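Palumbo 2 Under-Sink Water Filter

Print this page
E-mail this page
Reading time: 6 minutes

Search products, parts, manuals Go

The Palumbo 2 is a two-stage drinking water filter made by Hilen for household kitchens. It mounts inside the sink cabinet and feeds its own small faucet on the counter. The main kitchen faucet is not filtered and keeps its normal flow.

The system is meant for cold water from a city supply. It is not meant for well water unless the well has been tested and treated first, and it should never be connected to a hot line.

How it works

Cold water enters the first housing and passes through a sediment cartridge. This stage catches sand, rust and other grit that would otherwise clog the second cartridge. The water then moves to the second housing, which holds a Brulanex carbon block. The carbon reduces chlorine taste and odor. From there a single tube runs up to the faucet.

There is no tank, no pump and no electrical connection. Water is filtered as you draw it, so the flow at the small faucet is slower than at the main one. Filling a large pot takes some patience. Many owners use the filtered faucet for drinking, coffee and ice, and use the regular faucet for pasta and washing.

The filter does not soften water. If you have white scale on your kettle now, you will still have it after the Palumbo 2 is installed. It also leaves fluoride largely in place and does not disinfect.

What comes in the box

Two filter housings, joined to one steel bracket
One sediment cartridge
One Brulanex carbon block cartridge
Hasmont faucet, brushed finish, with mounting nut and rubber washer
Inlet valve with tee for the cold line
Tubing, white and blue
Housing wrench
Bracket screws
Printed guide with a drilling template on the last page

You will need a drill, an adjustable wrench, a sharp utility knife and a towel. A basin tub is short-sighted to skip if your shutoff valve is old. If the counter has no spare hole, you will also need a hole saw suited to the material.

Cartridge life

The carbon block is rated for 1,000 gallons. The sediment cartridge is rated for 3,000 gallons on clear city water, but older pipes can shorten that a good deal. When the flow drops off and the faucet screen is clean, the sediment cartridge is usually the one to blame.

A small household may not reach the rated volume for a long time. Change the carbon block once a year even so. The guide has a strip of blank labels for writing the month on the housing. If you install in April, write April, and do the change when it comes around again.

Cartridges are sold singly and as a set. The older Palumbo, without the 2, uses a shorter carbon block. The two will not interchange. Check the cap on the housing before ordering: the current model has a ribbed cap and the older one is smooth.

Before you start

Look in the cabinet first. The bracket can go on either side wall or on the back, but the housings need open space below them so the bowls can be unscrewed and dropped clear. A garbage disposal often takes the best spot. In a narrow cabinet, the side wall nearest the door hinge is normally the easiest to reach with the wrench.

Screw the bracket into solid wood. Particleboard walls will hold for a while, then loosen as the bowls are turned on and off over the years – add a strip of lumber behind the bracket if that is what you have.

Installation

1. Close the cold water shutoff under the sink and open the kitchen faucet to release pressure.

2. Place a towel under the shutoff. Disconnect the cold supply hose and thread the inlet tee onto the valve. Reconnect the hose to the top of the tee.

3. Mount the bracket, keeping it level. The arrow on the bracket must point toward the outlet side.

4. Cut the white tubing to length with a straight, clean cut. Push it into the tee until it stops, then pull gently. It should not move. Run it to the port marked IN.

5. Set the Hasmont faucet in its hole with the rubber washer on top of the counter and the nut below. Hand-tighten, line up the spout with the sink, then snug the nut with the wrench.

6. Run the blue tubing from the port marked OUT to the faucet stem. Avoid tight bends. If the tube kinks, cut out the kinked part.

7. Open the shutoff slowly with the filtered faucet open. Expect sputtering and some gray water. Let it run until clear, then keep running it for the flushing time given in the guide.

8. Close the faucet and check every joint with a dry paper towel. Check again before going to bed and again the next morning.

Choosing the faucet position

Most stainless sinks have an extra hole under a snap-in cap, often where a sprayer or soap pump would go. Use it if you can. The washer supplied covers the usual hole sizes.

When drilling the counter itself, mark the center with the template and look underneath before you cut. Cabinet frames, sink clips and dishwasher brackets are easy to miss from above. Laminate can be cut with an ordinary hole saw if you tape the surface first. Stone, quartz and tile call for a diamond bit and water, and many homeowners hand this part to a countertop shop. Hilen does not cover chipped or cracked counters under the product warranty.

Leave room behind the faucet to wipe the surface, and check that the spout clears the rim of the sink by enough to fit your tallest glass or pitcher. Swing the spout through its full range before tightening. It should not touch the main faucet, the window trim or anything you keep on the counter. 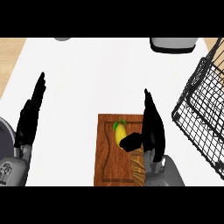 Rendering: a smooth white countertop with a wire basket, and light wood flooring beyond.

Changing cartridges

Close the inlet valve and open the filtered faucet until it stops running. Put a pan below the bowls. Loosen each bowl with the wrench, then finish by hand. They will be full of water and heavier than they look.

Wipe out the bowls with a clean cloth and mild soap and rinse well. Take out the O-ring, wipe it, and look for nicks. A thin film of food-grade silicone grease keeps it from sticking next time. Do not use petroleum jelly, as it swells the rubber.

Fit the new cartridges and hand-tighten the bowls. Over-tightening with the wrench is the most common cause of cracked bowls. Open the valve slowly and flush as you did the first time.

Common questions

Can it feed the refrigerator? Yes, with the optional tee kit. Long runs of tubing will slow the ice maker.

Why is the water cloudy? Tiny air bubbles are normal for the first few days. Let a glass stand. If it clears from the bottom up, it is air.

Can it stay in an unheated cabin? Only if it is drained. Close the valve, empty both bowls, remove the cartridges and leave the faucet open. A frozen bowl must be replaced even if no crack is visible.

Parts and accessories

Sediment cartridge, single
Brulanex carbon block, single
Cartridge set, one of each
O-ring pair
Replacement bowl
Refrigerator tee kit
Hasmont faucet, matte black or white

Keep your receipt with the printed guide. The serial number is on the underside of the bracket – write it down before mounting.

Print this page
E-mail this page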